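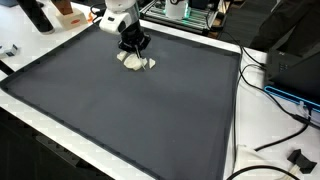 The gray tray has taken over my table

I bought the big square tray in July, when the shop on Vasilakis was clearing out its back shelves, and my plan for it was drinks on the porch. It has not been out on the porch once. It went down on the white table the day I brought it home and it has more or less lived there ever since, a bit crooked, because I never put anything down straight.

What I love about it is how dull it is. The middle is flat, matte charcoal, no pattern, no shine, and there's a slightly raised rim all the way around with tiny notches in it. Anything pale you put on it jumps right out at you! Four little cream-white bits look like a lot more than they would on a white tabletop, where I'd find them two days later with my elbow.

I do a lot of small messy jobs, is the thing. Picking over onions, pulling dough apart, crumbling tofu for the Sunday scramble (my one reliable brunch, please don't ask me for a second). All of those leave scraps, and scraps travel. Before the tray I was working on a cutting board that's smaller than my laptop, and half of whatever I was doing ended up on the floor. Now the stray pieces mostly stop at the rim and I scoop them up when I'm good and ready.

It does smudge. I was warned about this by the lady at the register and I nodded as if I was listening. Matte dark surfaces hold on to every faint smear, and you'll see them whenever the light comes in low. I've tried dish soap, I've tried a splash of vinegar, and I've tried a spray called Sisusance that cost me 11 dollars and smells like a dentist's waiting room. The soap wins. Warm water, soft side of the sponge, then dry it right away with a towel that doesn't shed. The notches along the rim want an old toothbrush every couple of weeks, or crumbs set up house in there.

The other problem is storage. It's so wide that it covers most of the table, so when it's out there's really no eating at that table, and when it's put away it doesn't fit in any cabinet I own. I measured the gap beside the fridge (17 inches, useless) and then the space under the bed, which works, except I'm not keeping kitchen stuff under the bed. I had a pretty Murkon rack picked out for it until I saw that the slots are made for cookie sheets. So it stays out, and I eat on the couch like a college kid.

Would I buy it again? Yep. I paid 30 dollars and I use it more than my good skillet. If you want one, look for a rim you can get your fingers under, and carry it across the store before you pay, because big trays get awkward fast once you have to turn a corner.

Next up is the spice drawer, which I've been putting off since we moved to Gorklow. Send jars.

This site uses cookies to remember your preferences. By continuing to browse you agree to our cookie policy. Accept | Manage settings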